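How Does a Refrigerator Keep Food Cold?

Open a refrigerator on a hot day and cool air falls on your feet. It seems as if the machine is making cold and pouring it over the food. A refrigerator does something different. It takes heat out of the space inside and moves it into the room.

Cold is just what we call it when there is not much heat. If you want to make a carton of milk colder, you have to take some of its heat away and put it somewhere else.

The liquid that carries heat

Inside the walls and at the back of a refrigerator are long, thin tubes. A special fluid called a refrigerant travels through them in a loop. In one part of the loop it is a liquid, and in another part it is a gas.

When a liquid turns into a gas, it soaks up heat. You can feel this when you get out of a swimming pool. The water on your skin dries into the air, takes some of your heat with it, and you shiver.

The refrigerant turns into a gas in the tubes near the food, so it soaks up heat from there. Next, a pump called a compressor squeezes the gas, which makes it hot. The hot gas moves through tubes on the outside of the refrigerator, gives its heat to the room, and becomes a liquid again. Then it goes around once more. The humming sound you hear in the kitchen is usually the compressor at work.

The parts you can see

Most of these tubes are hidden. Open the door, though, and you will find other parts that help. 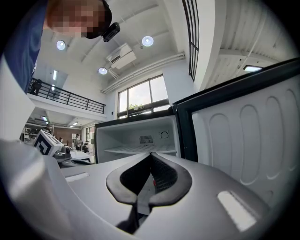

A mini-fridge with its door open. The round temperature dial is on the back wall, to the right of the vent grille.

The dial sets how cold the refrigerator should get. It works with a part called a thermostat, which checks the temperature. When it gets too warm inside, the thermostat turns the compressor on. When it is cold enough, the compressor turns off and the humming stops.

A wire shelf has gaps in it so that cold air can move up and down between the foods. If you pack the shelves too tightly, the air gets stuck and some of the food stays warmer.

Around the edge of the door is a soft, bendy strip called a gasket. It fills the gap between the door and the body of the refrigerator and keeps warm air out.

Why you should close the door

Each time the door opens, cold air slides out and warm air comes in. The compressor then has to run longer to move that heat back out, and this uses more electricity.

Could you cool your bedroom by leaving a refrigerator open? No. The heat it takes from the air in front goes right back into the same room. The compressor makes some heat of its own too, so the room would end up a little warmer.

Try it

You need 2 spoons, a little water and a fan.

Wet the back of one hand with a spoonful of water. Keep the other hand dry. Hold both hands in front of the fan, but do not touch it. Which hand feels colder?

Now put both spoons in the refrigerator for 16 minutes, one on a shelf in the door and one on a shelf at the back. Take them out and hold one in each hand. See if you can feel a difference, and write down what you find.

Words to know

Compressor: a pump that squeezes a gas.
Gasket: a soft strip that seals a gap.
Refrigerant: the fluid that carries heat around the loop.
Thermostat: a part that switches a machine on or off when the temperature changes.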